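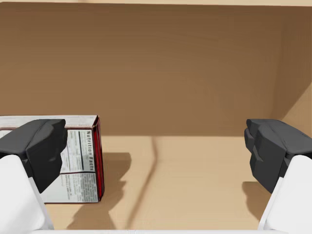 Kurgate Open Day

The Kurgate Open Day was a public demonstration of simulated robot handling held in Ivinia in November 2021. It was run by Trandivance, a research workshop that builds practice worlds for household and warehouse robots, and it took its name from the Kurgate, the former grain exchange where the workshop has its rooms. The day is best known for its shelf demonstration, in which a two-armed robot worked among packaged groceries in a simulated cabinet, with visitors watching both from behind the robot and from close in at the fingers.

The open day was the first time Trandivance had shown its Pongsiri software outside its own circle. It drew families, students, shop workers, retired machinists and a good number of people who had simply seen the door open. Many stayed far longer than they had planned, and the shelf room in particular was full for most of the afternoon.

Background

Trandivance started out making training scenes for mobile robots: hallways, ramps, doors and loading bays. Work on arms and hands came later, after the workshop had begun to build furniture for its virtual rooms and found that the furniture was more interesting than the rooms. A cabinet is a wonderful test for a robot arm. It has a top that blocks the wrist, sides that block the elbow, and shelves that hide whatever is placed toward the back. People reach into one many times a day with hardly a thought, and all of that easy skill has to be spelled out for a machine.

Pongsiri, the program at the center of the open day, grew out of this furniture work. Early planning for a public showing began in September, when the workshop cleared its two front rooms and moved the larger displays down from the upper floor. The plan called for talks with slides. These were dropped in favor of running the program live all day, which proved to be a very good decision.

The demonstrations

There were 13 stations spread across the two rooms. Most were small: a door handle to be turned, a drawer to be opened, a stack of blocks, a ball on a sloping tray. Each ran on its own screen and could be started over as often as anyone liked. A printed card at each station gave the name of the task, the kind of robot being used, and what counted as a finished attempt.

The door handle station was popular with younger visitors, who found that a handle can be pushed down perfectly and the door still stay shut if the arm forgets to pull. The sloping tray attracted a quieter crowd. People would stand in front of it for several rounds, leaning a little with the ball.

The shelf demonstration had the far end of the second room to itself. Its main view looked out from the robot's own body, over its arms, toward the cabinet. Visitors could switch to a second kind of view set low in the hand, where the fingertips loom large at either side and a grocery package may take up most of what is left. Seeing one task from both positions was, for many, the great pleasure of the day. From the body, a shelf looks wide and simple. From the hand, the same sort of space becomes a small room with walls of its own, and a carton becomes a building.
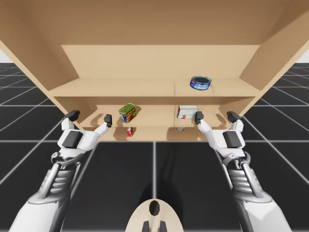

The shelf task

In the standard form of the task, the robot faces an open cabinet holding a handful of packaged groceries at different heights. It is asked to take hold of a chosen item, move it clear of its neighbors and set it down at another spot. The items are ordinary kitchen goods, picked for their different shapes. A short round can, a squared-off can and a boxed food each call for a different approach.

A round can is forgiving in one way and troublesome in another. It can be gripped from any side, so the hand does not need to turn to match it, but a poor grip will send it rolling if it tips. A squared-off can has to be taken across two opposite faces. When it stands with a corner toward the robot, the wrist must turn to suit. Boxes bring problems of width. Many cartons are wider across the front than an open hand can span, and the only good hold is across the narrow side, which may be facing the wrong way.

Then there is the matter of the shelf itself. A hand coming up from below must pass the front edge of the board without bumping it. A hand going into a lower level has a ceiling over it. The two arms also have to keep out of each other's way, and one of the most satisfying parts of the demonstration was to see a motion worked out in which both arms could be raised toward the cabinet together without getting tangled.

Attempts were scored very plainly. An item was either at its new place and standing safely, or it was not. Knocking over a neighbor ended the attempt. Before the open day, the workshop had put the program through 2167 practice attempts on the shelf task, changing the starting places of the goods between them. A selection could be replayed at the station, failures included, and the failures had a devoted following.

Views from the hand

The hand view deserves an entry to itself, as it produced more questions than anything else in the building. In this view the gripper never leaves the picture. Its two fingers stand on either side, and the space between them is the space where an object has to be. Staff described the job of the hand view as bringing the object into that gap, and visitors soon began calling out directions to the screen as though guiding a driver into a parking space.

What makes the view hard to use is that the fingers hide things. A carton standing behind one finger pad shows only parts of its printed face, and a person has no trouble filling in the rest. Reading a few lines of a nutrition label is enough for anyone who has ever bought breakfast. A program has to learn to do the same with partial views, and it may be given the label upright, upside down or turned on its side.

Shadows matter too. Pongsiri draws the shadows of the fingers and of the goods on the surface where they fall, and the workshop regards them as a useful source of information. When a finger comes down toward a surface, its shadow moves to meet it. Visitors who tried guiding the hand with the shadows switched off found the task much harder, and several came back to try it again with the shadows on, just to enjoy the difference.

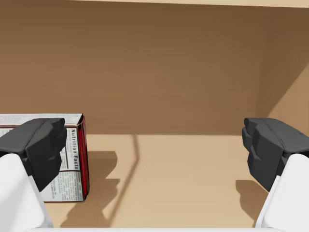
Guiding the gripper by hand

For five hours the shelf station was open to anyone who wished to take the controls. Guiding was done with a pair of hand levers, one for each arm, and a foot switch to open and close the fingers. A short warm-up scene with a single object was offered first. Children generally skipped it and did very well.

Most newcomers made the same mistake at the start. They moved straight at the object they wanted and arrived with one finger against it and the other far out over bare floor. The cure is to line up the middle of the gap with the middle of the object before going forward, and then to go forward slowly. Once this had been learned, it was a joy to see how quickly people improved. A visitor who had pushed a carton into the back wall on the first try might be turning it neatly by the third.

Depth was the other difficulty. A flat screen gives little sense of how far away a wall is, and the plain walls and floor used in the close-up scenes give the eye few marks to hold on to. Experienced users watch the seam where the floor meets the wall and judge distance by how the fingertips sit against it. This trick was passed from visitor to visitor through the afternoon, often with a great deal of pointing.

Why the work is simulated

A common question at the open day was why the robot and its groceries were drawn by a computer at all. Staff answered that a simulated shelf can be put back in order at once. Nothing spills, nothing dents, and an attempt that goes badly costs only the time it took. The same cabinet can be made deeper, lower or more crowded in a moment, and many attempts can be run side by side overnight.

The limits were also discussed openly. Simulated cartons are stiffer than real ones and do not sag, tear or stick to a shelf. Cans slide a little too smoothly. Fingertip contact, where a soft surface meets a hard one, is among the most difficult things to work out in any program of this kind, and a grip that looks firm in simulation may slip on a real package. The staff had a box of worn grocery cartons on the front desk to make the point, and encouraged people to squeeze them.

Reception

Response to the day was warm. Comments left in the visitors' book praised the freedom to try things, the patience of the staff and the replays of failed attempts. The chief complaint was the wait for the levers. Some visitors also asked for larger print on the station cards, and for a bench in the second room.

Teachers who attended asked whether the warm-up scene could be used in class. Trandivance later prepared a small version with one gripper, one carton and a bare floor, which runs on an ordinary school computer. It keeps the hand view, the shadows and the simple scoring, and leaves out the second arm.

See also

Robot gripper
Remote operation
Pick and place
Computer simulation
Kurgate (building), Ivinia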